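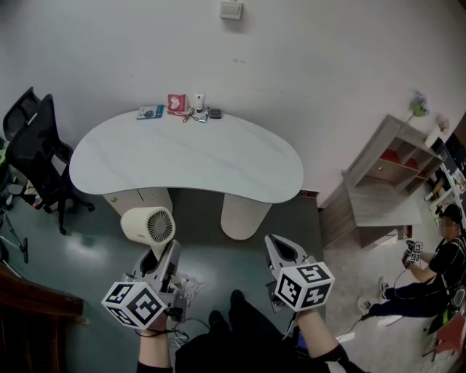
Jarnby council inquiry – should the mayor's phone records be released?

stelmakh_s
Posted 25 Dec 2025
Hello all. I know today is a holiday for most of you, but I finally had a quiet day to read the interim report of the inquiry into the Troruner contract, and I would like to hear other opinions. For people who do not follow it: in July the council voted to give the bus depot contract to Troruner, and later we learned that the mayor's office had phoned the company before the tenders were closed. The report has 329 pages. The part on the phone calls takes only 11 of them, and half of that is explaining why the inquiry does not have the full records.

My opinion is that the records should be published, with private numbers covered. I grew up in a country where such things were never published, so maybe I am more sensitive to it than others.

Svyatoslav Stelmakh

depotlane
Good on you for reading the lot. I got as far as the summary. I don't agree on the records though. The inquiry can already ask for them under its own powers. If you publish everything, you also publish calls from ordinary residents who rang the mayor about their neighbours.

stelmakh_s
This is a fair point, and I wrote "with private numbers covered" for this reason. But the inquiry asked in the first week and received a summary typed by the mayor's own staff. I do not think a summary is a record. Page 203 or near it, I don't have it open now.

Chisholm Ward Watcher
The summary is a joke. It says "general discussion" next to four calls. General discussion of what, the weather? My councillor voted for the contract and when I wrote to her I got the same letter my brother got, word for word.

tosto
I will be the unpopular one here. Every council office phones companies before a tender closes. They ask if the documents arrived, if the site visit is suitable, and so on. I worked in purchasing for a long time (not in Jarnby) and I made such calls every week. A call is not a crime.

depotlane
Did you ring all the bidders or just one?

tosto
All of them, and I wrote it in the file. So yes, I admit this is the weak place in the mayor's story.

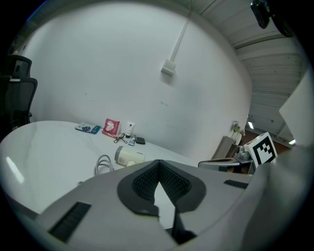
stelmakh_s
Thank you tosto, this is exactly the question that I could not find answered in the report. There were other bidders and the report says nothing on whether they were phoned too. If they were, the mayor could show it in one afternoon and the matter would be much smaller.

I also want to be careful. The report does not say that anybody was paid or promised anything. I have seen people write this on the local pages and it is not in the text – I looked for it.

Chisholm Ward Watcher
It doesn't say they weren't, either.

stelmakh_s
No, but then you can write it of any person. I would prefer that we stay with what is written.

marg_k
New here, been reading for a while. Does anyone know what happened to the petition? I signed it outside the library and the fellow told me they had 465 names and needed 803 before council had to debate it.

depotlane
Still open as far as I know, marg. You can sign at the front counter too, but bring something with your address on it. They turned my husband away the first time.

tosto
I won't sign. A debate before the final report will only be shouting, and both sides will have their minds made up when the proper findings come. Let the inquiry finish.

Chisholm Ward Watcher
And if it finishes after the election? Very convenient.

stelmakh_s
I have signed, but I understand tosto's reason. Written comments on the interim report are still accepted. I will send mine with the question on the other bidders. If somebody wants to read it first and correct my English, please send me a message.

marg_k
Happy to look it over, I've sent you a message.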